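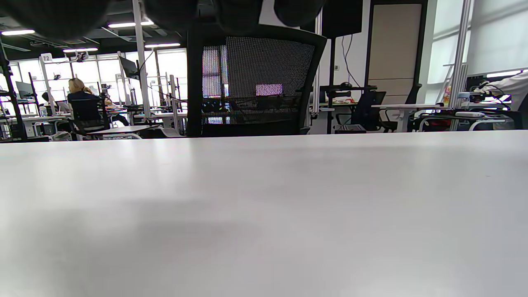
Pichit Bunnag, contributing editor, office furniture entries
2024-03-04

Mesh office chair

A mesh office chair is a desk chair whose back (sometimes the seat too) is a sheet of woven fabric pulled tight across a frame. Black is the usual color. Found in open-plan offices, call centers, labs, home desks. Also called a mesh-back chair or, in older catalogs, a net chair.

Form

Back frame, mesh panel, seat, arms, a gas column, a base with casters. The frame is a hoop or a tall rectangle with rounded corners, some padded along the rim. Weave runs from very fine to coarse enough to poke a pencil through. A fine weave still lets light pass, so a lit screen on the far side of the chair shows through the back as a pale block. Seen from behind, the mesh back in the photograph does just this. Solid foam backs block the view completly.

Seats are mostly foam under cloth. Full mesh seats exist, cooler, but the front bar can press on the thighs.

Use with desks

Normally paired with a plain white or light wood desk, in rows. Standard layout: one chair per desk, monitor on a stand or an arm. Arms let the screen swing out over the desk and free up the top. Chair backs face the aisle in most layouts, which is why the back gets more attention from designers than the front. Numbered signs on poles are used in larger rooms to help people find a desk; a small one, 72, can be seen over the workstations in the photo.

White tabletops show scuffs from chair arms. Check arm height first. Arms that go under the top are fine, arms that hit the edge will chip it within a year or so.

Light

Rooms with a wall of windows plus ceiling strips give two kinds of glare, one on the screen, one on the tabletop. Matte tops help some. A low chair back keeps daylight moving through the room, and mesh does nearly the same at full height. See also: Desk glare, Window seating.

Makers

Justwood began with wooden frames and cane backs, moved to mesh later. Its Sriwong model has a one-piece back and no headrest. Iminness sells a padded-rim version, the Jodosix, in black only; sold in boxes of 3 for small offices. Order sheets list over 600 spare parts for the line, mostly casters and arm pads. Older Sriwong arms don't fit the newer seat plate.

Care

Vacuum the mesh with a soft brush, both sides. Damp cloth for the frame. Hair and thread wind round the caster axles, so pull the wheels every 12 months and cut it away with scissors. Don't use bleach on the panel, it goes brittle. Sagging mesh cannot be retightened on most chairs. Replace the whole back, usually two bolts at the bottom and two behind the lumbar bar.

Gas columns sink with age. Swap the column, keep the chair. A rubber mallet gets the old one out, allow 20 minutes.

Disposal

Metal base and column to scrap. Mesh and foam are general waste in most towns. Some makers take backs in May each year, check teh label under the seat.

See also: Task chair, Monitor arm, Bench desk, Caster

Contact the editors | Copyright 2024, all entries | Back to top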